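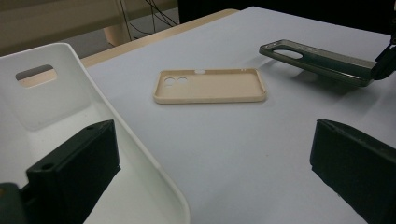
When I moved to Salanham, I promised myself that I would telephone my uncle in Iceland every second week. My uncle is Kaj Gunnlaugsson, he is my mother's brother, and he doesn't write messages. He has a mobile phone but it stays in a drawer, switched off, so that the battery will not be wasted. If you want to speak with him, you must call the phone on the kitchen wall, and you must do it after the evening news.

In the first year I kept the promise well. In the second year I began to send him postcards in place of calls, and I told myself that a postcard is nicer. It is nicer for the person who sends it. He has never complained, but in January he asked me if my telephone was broken.

So I wrote a small plan, and I want to put it down in this post, in case another person far from family can use it. I call at the same hour. I have a paper beside me with three or four things to tell him, because in my own language I have started to lose words and I get nervous when there is silence. Last time the paper said: the neighbor's hens, the price of potatoes, Aunt's knee, the ferry.
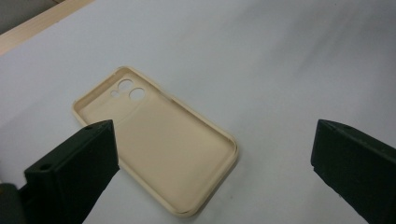 My uncle likes to talk about objects and how they are made, and this helps me on the evenings when I have no news. We once spent most of a call on the subject of his coffee grinder. He asks me what is on the table in front of me, and I have to say it exactly. A phone case, I can tell him, light brown, with three round holes for the camera and one of them much smaller than the others. Then he wants to know why one is smaller, and I don't know, and he explains to me his theory, and after that we are talking about my grandfather's boat. I don't understand the road from one thing to the other, but I enjoy it.

The difficult part for me is the end of the call. In our family people don't say "I love you" on the telephone. We say "well, well," and then "yes, yes," and then someone mentions the weather again, and this can continue for 20 minutes. My friend Siwan Gronow heard me do it from the next room and thought that there had been an accident. She ends a call with her own mother in one breath, with kisses, and both of them are happy. I tried her way once. My uncle was quiet and then he asked me if I was ill.
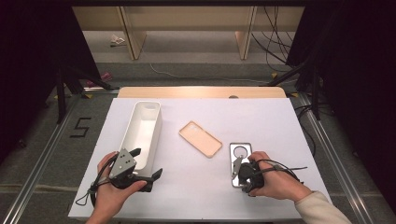 The peach-colored case, lying on the white board.

I have also learned not to call when I am cooking or walking. He can hear it. He says that my voice goes away from the phone, and he is right — I was choosing onions. Now I sit down on the chair by the window and I leave everything else alone until we have finished.

Remzi Kurtuluş, who studied with me in the evening course, has a different system. He calls his sister every day, but only for as long as it takes the kettle to boil. He says that if you call often, you don't need any news, you can just ask what she ate.

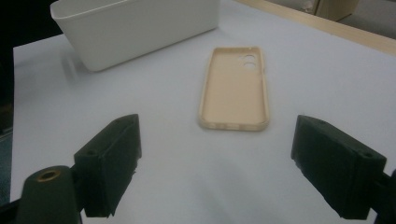
I think his system is good for sisters. With my uncle it would not work, he would believe that I want to borrow money. Every second week is the correct distance for us, and I have written the evenings in the calendar until Christmas, in pen. The next one is already prepared. On the paper there are two things so far: the new bus to Arden, and a question about how he salts his fish, which I have asked before and will ask again.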